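Dresudell Court

Dresudell Court is a residential building for older people in the town of Surine. It was built as a shoe warehouse and was changed into apartments by the firm Baxter, which also owned the building during the first years after the work. The building has three floors, a shared dining room and a small clinic on the ground level. In local speech it is often called "the Court".

History

The warehouse stood unused for a long time before Baxter bought it. The firm first planned offices on the site, but the town did not give permission for the number of parking spaces that offices would need. A second plan, for supported housing, was accepted in June of the next year.

The design was made by the architect Digby Hollis. He kept the outer brick walls and the iron columns, and he replaced the roof and all of the inside floors. The columns stand close together, and this decided the width of the apartments. Most of them are narrow and deep, with the bathroom placed in the middle and the living room at the window side.

Construction was divided into two stages so that the clinic could open early. The first stage took 13 months. During the second stage a part of the east wall was found to be weaker than expected, and it was taken down and built again with the old bricks.

Building

The building has a floor area of nearly 3000 square meters. The main entrance is on Ultum Street and has no steps. Two elevators serve all floors - one of them is large enough for a hospital bed. Corridors are wide, with a handrail on both sides, and each floor has its own wall color to help residents find their way.

The inner courtyard was cut out of the middle of the old warehouse. It brings daylight to the apartments that do not face the street.

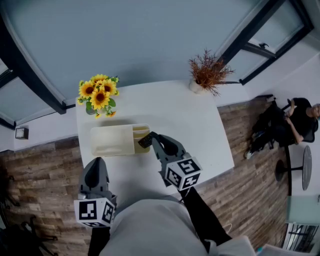
Nighat Pirzada wrote in the residents' newsletter that the courtyard was the best decision in the whole project, but that the doors to it were too heavy for many people who live there. In her opinion, automatic doors should have been part of the first budget. They were added seven years after the opening.

Use

The apartments are rented, not sold. Residents may buy meals by the week or cook at home, as every apartment has a small kitchen. The clinic is also open to people from the neighborhood, and on Friday it offers hearing tests.

The dining room can be rented for evening events until 9 p.m. Part of the top floor, first meant for storage, is now a library and a guest room for visiting families.

See also

Surine
Ultum Street
Adaptive reuse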